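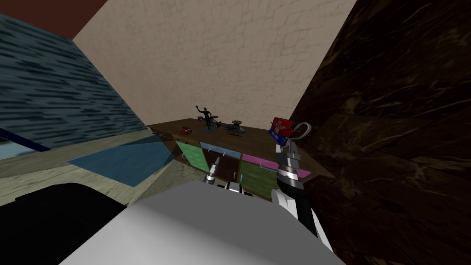

I spent most of Saturday in a packed hall in Skellis, listening to people talk about peace and security, and I came home far more cheerful than I'd expected. The town's first cross-border women's forum was held on May 11, 2019, with 168 people signed up from both sides of the river (I'd have been happy with 60, and so would Ida Tiedemann, who ran the whole thing).

Ida opened by saying she wanted fewer speeches and more arguments, and she got them! The liveliest one was over local mediation panels. Clasteck has had one since December, with 10 members, and half the seats are kept for women. Skellis hasn't got one at all, and a good few people in my row wanted to know why.

Pascal Wunderlich from the Tolentino Foundation, which put up 900 euros towards travel for the village delegates, told us the money could be found again next year if both councils sign the joint plan. He wouldn't be drawn on what happens if only one of them does — I did ask, twice.

The draft plan covers training for mediators, a shared phone line for families caught up in border disputes, and a yearly meeting that swaps between the two towns. The phone line got the biggest clap of the day. The bit about who pays for it got rather less.

Both councils are due to look at the draft next month, and Ida says the public can sit in on either meeting.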